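## 3. Rules and Materials of the Regional Variants

The game of Narnis is played on a marked cloth or board with one die and two sets of pieces. The oldest printed rules that we were able to examine are dated 1815. They fill a single folded sheet and assume that the reader has already watched a game. Starting positions are given in full, but the sheet does not say how a turn ends or what happens when a player cannot move. Later makers filled these gaps in different ways, and most of the variation between current editions can be traced to those two points.

We compared three editions: the Gorneck edition, the Vistero edition, and a homemade set described in the Wang collection of household games. All three use a track of 26 spaces. The Gorneck board lays the track out as a closed loop, while Vistero uses a spiral that ends in a center space. The Wang set is drawn on cloth and follows the loop, with a short side path that players may enter only on an exact roll.

### 3.1 Blocked moves

In the Gorneck rules, a player who cannot move passes the die and loses nothing. Vistero requires the player to return one piece to the start. The effect on play is large. Under the Gorneck rule, a player who is ahead can form a block and hold it for many turns, and the game slows down near the end. Under the Vistero rule, the same block forces pieces off the track and the game finishes sooner, but a player who falls behind early seldom recovers.

The Wang set offers a third method. A blocked player may trade places with any piece standing directly next to one of their own, including an opponent's piece. This rule is written in the margin of the rule sheet in a different ink from the main text, and we treat it as a later addition. Players in our sessions learned it without trouble and used it often.

### 3.2 Pieces and storage

Piece design has received less attention than rules in earlier work on household games. Gorneck pieces are flat and stack easily, which matters because the rules allow two pieces of the same color to share a space. Vistero pieces are tall and narrow. They cannot be stacked, so the edition replaces stacking with a rule that the second piece is placed on its side. Several players found this hard to read from across the table, and we recorded disputes over whether a piece had been laid down or knocked over.

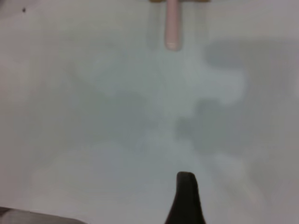 **Figure 2.** Pale pink cylindrical object above a near-white tabletop.

Does the shape of the pieces change the outcome of the game? We found no difference in who won, but games with the tall pieces stopped more often for questions about position.

Storage also affects how long a set stays playable. The Gorneck box has a fitted tray, and a missing piece is noticed when the set is put away. The Wang set was kept in a drawstring bag with buttons from other games, and some of its pieces are plainly substitutes. The rule sheet allows for this. It says that any small object may stand for a lost piece as long as both players agree before the first roll.

### 3.3 Scoring

Scoring is the least settled part of the game. The 1815 sheet names a winner but gives no points. Gorneck awards points for each opposing piece still on the track, and a match is played over several games. Vistero has no match scoring at all; each game stands alone. The Wang sheet includes a ruled column for points, partly filled in, but no account of how the numbers were reached. We tried to rebuild the method from the entries and could not. The totals fit the Gorneck system in some rows and not in others - the family may have changed its rules between games, or the column may have been used for something else.

For the play sessions reported in the next section, we used Gorneck scoring with all three boards so that results could be compared. This choice favors cautious play, as a player gains little by finishing early if most opposing pieces are already home. Readers who wish to repeat the sessions with single games should expect more risk-taking, mainly in the last part of the track. The center space on the Vistero board was counted as home for scoring purposes, and pieces on the Wang side path were counted as still on the track.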